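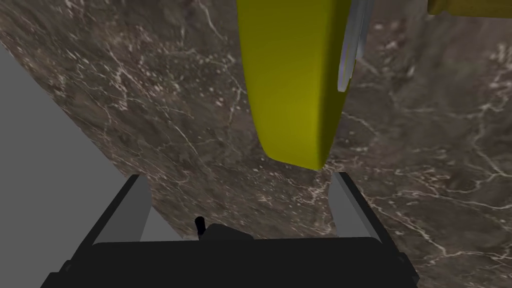

How often do you re-zero the gripper fingers on a small pick cell?

Once a week if it runs every day, and again after any crash or pad change.

Asked by Filip

Ok longer version. We have a Skutier arm with a two finger electric gripper, sits next to a bench, picks small molded parts and puts them in a tray. Been fine since January. Now it says GRIP OK with nothing in the fingers, maybe one cycle in ten, then other times it has the part and says GRIP FAIL. Re-zeroed it Monday, good for two days, back again. Air is not involved, all electric. Grip force set to 37 percent, never touched that. Pads are the stock ones. Cable looks ok where I can see it.

Things I already did:
- power cycle, controller and gripper both
- wiped the pads with a dry cloth
- reloaded the backup of the program
- swapped the part tray (was bent, didnt help)

Is this the gripper dying or am I missing something? Integrator quoted 4 weeks for a replacement and I have to tell somebody something by end of shift. Also the manual only has half a page on zeroing and it's the same half page twice.

Teodor Tudose

Not dying, I doubt it anyway. Had the same thing on two cells at Drimevthorpe. Both times pads.

What happens - pad gets a bit of wear or the glue lets go at one corner, so closed position isn't where the controller thinks closed is. The GRIP OK signal is only a position window. Fingers stop inside the window, it says OK. Doesn't know or care if there's a part. Then you re-zero on a pad that's half lifted, the pad settles, zero is off again by Wednesday. Sounds like your two days.

Do it in this order:

Arm to service position, fingers pointing somewhere you can get at them. Cell locked out. Not just e-stop, locked out.

Push each pad sideways with your thumb. Any movement at all, it's coming off. Check the corners with a fingernail.

If you pull a pad, pull both. Scrape the old adhesive completely, alcohol, let it flash off. New pads on, clamp them lightly, leave them 90 minutes. I know. Leave them anyway.

Check the finger screws while it's apart. Ours were loose on one side and you could feel the finger rock. Torque is on the sticker inside the cover if you still have the sticker.

Then power back on, keep out of the cell, and zero with the fingers fully closed and NOTHING between them. Run open/close 70 times with no part before you trust it. Write down the closed reading at the start and at the end. If it drifts in that run it's mechanical, go back to the screws. If it holds, teach the window again with a real part - a good one, not the scrap one everybody keeps on the controller.

Set the window tight. Ours came from the factory wide enough to pass anything.

And 37 percent is probably fine, leave it till the rest is done. Changing force and zero the same day you won't know which one fixed it.

Sillby

could be the cable too. mine looked perfect from outside and was broken inside at the wrist where it bends. wiggle it with the arm stopped and watch the position value on the pendant, if the number jumps thats it

Filip

Left pad was lifting at the back corner, could get a fingernail right under it. Couldnt see it from the front at all. Both pads off now, screws were ok on the right finger, a quarter turn loose on the left. Spare pads are in the drawer so no waiting on parts. Wiggled the cable, number stays put.

One thing - the zero screen asks for "reference stroke" after a pad change, do I enter the old value or let it measure?

Teodor Tudose

Let it measure. Old value was for the old pads. If it comes back with something way off from the old one, stop and look at how the pads are seated before you accept it. And save a backup after, with the date in the name, the one you reloaded still has the old zero in it. If you restore that again you're back where you started.

Sillby

some versions dont save the stroke untill you exit the menu with the save key, not back. check it after a restart

Filip

Ok letting it measure, will save with the save key. Pads are clamped, waiting on glue. Told the shift lead its down till second shift.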